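**Notice to Residents Regarding the Laundry Room, Mirnolska House**

*Issued by the Office of the House Manager*

Residents are reminded that the laundry room on the lower level is provided for the common use of all fifty-one apartments, and that its orderly operation depends on the courtesy of each household. The Office has received a number of written communications on this subject since August. The present notice replies to all of them, in the order in which they arrived.

The first came from Mr. Cengiz Ertürk, Apartment 12, who reported that a wash load belonging to him had been dried, folded and returned to its basket by a person unknown. Mr. Ertürk wished to know under what rule this had been done. He stated that he had left the load in the washer at seven in the evening, had gone upstairs to take a telephone call from his brother, and had fallen asleep in his chair. On coming down the next morning he found his shirts buttoned to the collar and laid one on another with the sleeves behind. He did not object to the folding as such. He objected to not having been asked.

The Office replied that the House Rules contain no provision for the folding of one resident's laundry by another. Rule 9 permits a finished load to be removed from a machine after a waiting period of thirty minutes. It says nothing of what is to be done with it afterward.

The second communication was from Ms. Uzma Afridi, Apartment 30. Ms. Afridi had found two pillowcases mended. The tears had been in the hems for years, she wrote, and she had meant to throw the pillowcases out. The thread was a very close match. She asked that her thanks be passed along to the staff.

The Office employs no staff in the laundry room apart from the Hadeck service technician, who attends to the machines every other month and was consulted. He does not sew.

The third was from Mr. Wálter Rivadeneyra, Apartment 44, and was marked urgent. Mr. Rivadeneyra had put a gray wool sweater through a hot cycle by mistake and had left it behind on purpose, considering it lost. Four days later it was hanging on the handle of his front door, restored very nearly to its old size. There was a smell of hair conditioner about it. Mr. Rivadeneyra asked whether the building had been entered. He also asked, in a second paragraph, whether the same could be done with a cardigan.

On receipt of this third letter the House Manager, Mrs. Birsen Güler, determined that an inspection was called for, and went down to the laundry room in person on a Tuesday night shortly before eleven.

Mrs. Güler's report is on file and may be read at the Office during posted hours. She noted that the overhead light was in order and that the sign-up sheet had been filled in correctly through the weekend. She noted that there was a basket on the floor and that one dryer had been left standing open. It is her settled practice to close any dryer she finds open, and she crossed the room in order to do so. 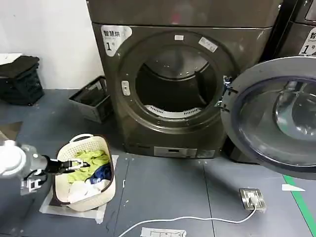
She did not close it. The report is brief on this point. Mrs. Güler states that she put her hand on the top of the machine, found it warm, and concluded that the person responsible had gone out only a short while before and would be coming back. She then took the chair from beside the folding table and sat down.

At twenty minutes past eleven the door was opened by Mrs. Chaltu Gebretsadik, formerly of Apartment 8.

Longer-standing residents will remember that Mrs. Gebretsadik gave up her apartment in the spring and moved to her daughter's house on Abbasi Street, which has a washer and a dryer of its own. Her key was to have been surrendered with the others on her ring. The inventory made at the time lists a front door key, a mailbox key and a cellar key, and omits the laundry room. The Office acknowledges the omission as its own.

Mrs. Güler asked Mrs. Gebretsadik to account for her presence. Mrs. Gebretsadik replied that she had come for the second half of the towels. Asked whose towels they were, she said that they belonged to the young couple on the third floor, the ones with the new baby, who had left them in the washer since supper, and that they would turn sour by morning if someone did not see to them. She then asked Mrs. Güler to take the other end of a sheet.

The report records that Mrs. Güler took it.

The two of them folded for the better part of an hour. In that time Mrs. Gebretsadik furnished the following information, which the Office sets down for the sake of completeness. She did not sleep well at her daughter's. The house was very quiet and everything in it was done by the time she got up. For twenty-six years she had gone down to the laundry room at night, when the children were in bed, and later when there were no children to put there, and she knew the wash of most of the building. She knew that Mr. Ertürk had begun buying his shirts a size smaller after his wife died, and that he had lately gone back to the old size, which pleased her. She knew that Ms. Afridi's pillowcases had come from her mother, since they were Gemik linen and that mill had been closed a long time. She had never spoken at any length to either of them.

With regard to the sweater, she said that anyone could do it who had patience and a flat place to lay it out.

Mrs. Güler informed Mrs. Gebretsadik that access to the laundry room is restricted to residents under Rule 2, and that the key would have to be returned. Mrs. Gebretsadik said that she understood. She put it on the folding table, next to the towels, and asked whether she might finish the last load first. Mrs. Güler said that she might. It was by then past midnight, and she walked Mrs. Gebretsadik to the corner, where the daughter's husband was waiting with the car – he had evidently waited there before, for he had brought a newspaper.

In view of the foregoing, the Office gives notice as follows.

Rule 9 stands. Residents are asked to collect their laundry promptly and to leave the machines clean for the next user. Lint is to be cleared after every load.

Rule 2 is amended, with effect from September 2025, to read: "Access to the laundry room is restricted to residents, and to Mrs. Gebretsadik on Tuesdays and Fridays after nine in the evening." A key has been issued to her and signed for.

Mr. Ertürk has been told by whom his shirts were folded. He has asked to withdraw his letter, and he has inquired whether Mrs. Gebretsadik takes tea or coffee. The Office was unable to say, and has suggested that he put the question to her himself, on either of the evenings named.

Mr. Rivadeneyra may leave the cardigan on the folding table with his apartment number pinned to it.

The Office has further approved the purchase of a second chair.

*B. Güler, House Manager*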